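Ticket: Expedition records portal, search returns duplicate and misdated voyages
Project: Umwood (digital edition of Atlantic and Caribbean voyage accounts, 16th century)
Opened by: Ruxandra Voicu
Assigned to: Mervin McIntyre
Priority: Normal
Status: Resolved, one item carried over

Description
Searching the voyage index for "Hispaniola" with the departure filter set to 1500-1510 returns 940 records. The printed calendar of sources has far fewer for that decade. Many results are the same sailing listed twice, with departure dates one year apart. Several fleets also show an arrival date earlier than their departure.

Steps to reproduce
1. Open the voyage index.
2. Set port of arrival to Hispaniola.
3. Set departure range to 1500-1510.
4. Sort by departure, ascending.
Expected: one record per sailing.
Result: paired records, mostly for departures between late December and the end of March.

9:20 a.m., Mervin McIntyre
Reproduced on the live site and on the test copy. Cleared the index cache and rebuilt. No change in the result count, so the fault is in the data and not in the search layer.

10:05 a.m., Mervin McIntyre
Exported the full voyage table: 1,849 rows. Duplicates occur only where a sailing is drawn from two source groups, the Holtik transcriptions and the Ramasamy abstracts. Where a sailing has one source, it has one row.

10:40 a.m., Leonilde Antunes
The year start differs. Some of the notarial documents behind the Holtik set count the year from December 25, and a smaller group counts it from March 25. The transcribers kept the year as written, which was the project rule. The Ramasamy abstracts were converted to a January 1 start before we received them. The match routine compares ship, master and year, so the same sailing fails on year and is imported twice.

11:30 a.m., Mervin McIntyre
Confirmed on a sample of 15 pairs. All agree on ship and master and differ by one year. The import tool (Imus) has a field for year style, but it is blank for the whole Holtik set. A blank is read as January 1.

1:15 p.m., Sigita Rebane
Please do not overwrite the year as written. Editors cite it. Add a normalized year beside it and match on that.

2:50 p.m., Mervin McIntyre
Agreed. Changes made on the test copy:
- Year style filled in for each Holtik document from the archive's own finding notes.
- New field, normalized departure year.
- Match routine now uses ship, master and normalized year.
- Original year kept and shown on the record page as "year in source."
Reimport ran without errors. Paired rows now merge under one voyage number with both sources attached. The reversed departure and arrival dates are gone except on 20 records.

Attachment 1 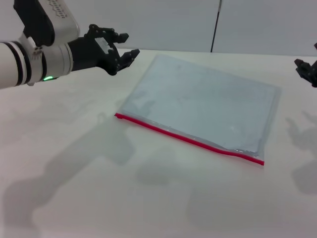 Clear zipper bag on the white tabletop, robotic hand open.

3:35 p.m., Leonilde Antunes
Checked the remaining records. In each one the arrival date comes from a later royal letter that gives the month but no year. The year was supplied by a previous editor. These need a reading of the letters and cannot be fixed by rule. I have flagged them "arrival uncertain" and left the departure dates alone.

4:10 p.m., Elaine Miranda
Tested the original search on the test copy. One record per sailing. Sort order is correct. Old voyage numbers redirect to the merged record. Approved for the live site.

4:45 p.m., Mervin McIntyre
Moved to live. Index rebuilt. Import guide updated: year style is now a required field and a blank will stop the import.

Carried over: review of records flagged "arrival uncertain," assigned to Leonilde Antunes.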